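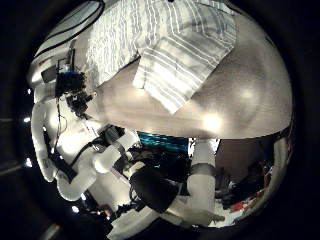
White cloth, grey and blue stripes.

Tea towels again, sorry. Last month's bit on washing them got 14 replies, more than the parking item and the summer lunch put together, so a quick follow-up before I go on leave.

Boiling. Razia Satti says 60 is plenty for anything that's only dried plates, and keep the hot wash for the ones that have been near raw meat. Darren Ackroyd does the lot at 40 and has done since 2000, won't be told. Up to you.

Softener – don't. Three of you wrote in to say so and I tried it without for a few weeks. Glasses come up much better. If yours have gone waxy and just push the water about, two washes with soda crystals and no powder. Did the trick on all but one of mine and that one was a souvenir from Coltach, more of a picture than a towel.

New ones. Wash them before you use them, twice if they're linen. Liudmyla Dmytriv soaks hers overnight in cold water first, which her mum did. The stiff feeling goes by about the fourth wash. Cotton is quicker but goes thin in the middle.

Stains. Turmeric: line dry in full sun, repeat. Beetroot comes out on its own mostly. Tea never, in my experiance. Siamak Bakhtiari swears by washing up liquid rubbed in neat and left for an hour, havent tried it.

Ironing. No.

Several people asked where the good heavy ones came from at the January sale. It was the Panasiuk stall, far end by the doors. They're at Flallden market most Saturdays, cash only last time I went. £11 for a pair, which is steep, but my old pair lasted almost for ever and ended up as dusters.

Old ones past saving can go in the rag bag at the Sallow office, side door, mornings. Clean and dry please!! Last lot had a sock in it.

Back in a fortnight. Jam jars next time – if you know how to get labels off, write in.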